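Chapter 7
The Gripper in a Real Room

In Chapter 6 the arm worked over a bench. You knew how high the bench was, you had cleared it off, and the parts lay on a mat marked with lines. A build that stays on the bench can get by with fixed positions typed into a file. This chapter moves the build to the floor of a laundry corner, where little is marked and the cables go where they like.

The project used here is the Lullix, a two-arm machine put together over one winter in the Lamholm shared workshop. Its job is to move laundry between a basket and a washer. You don't need the same parts. Any arm with two fingers and a camera near the wrist will do for the exercises, as long as the fingers open wider than the rim of your basket.

7.1 What the wrist camera gives you

Start with the fingers open and the arm held still near the floor. Save a picture before you write any code.
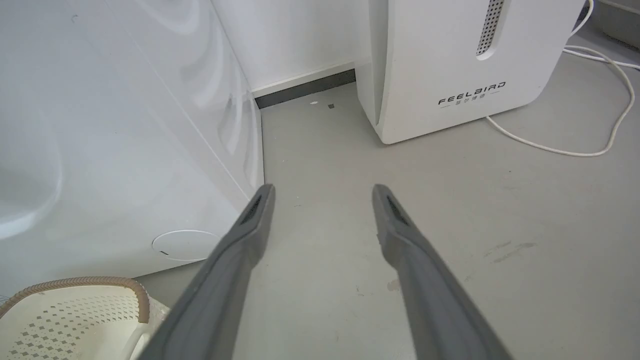 Annelore Görtz wrote to us after trying the first draft of this section that she had spent 3 evenings tuning her grip force when the fault was in her camera mount, which had slipped a little each time the arm stopped hard. She asked that the mount check come first, and it now does.

Check the mount like this. Mark both fingertips on a saved picture. Run the arm through 200 short moves, bring it back to the same pose, and save another. If the tips no longer sit on the marks, tighten the mount and repeat. Leave the grip settings alone until the marks hold.

Look at the background as well. Glossy white panels throw highlights, and a simple edge finder will often take a highlight for an edge. A pale cable on a pale floor may be missed completely. Write down which of these your room has. You will need the list in Section 7.4.

7.2 What the head camera adds

The wrist view is good for the last part of a reach and poor for planning one. To choose a path from the basket to the drum, the program needs the door, the basket and both grippers in one view.

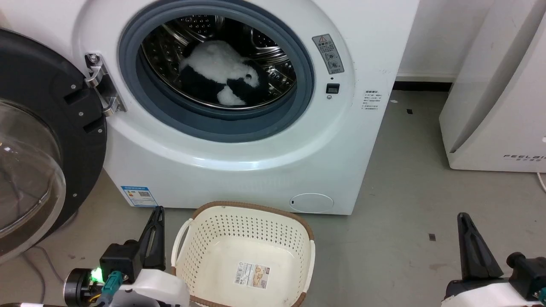
Figure 7.2. Washer with the door open, basket in front, a gripper at each side.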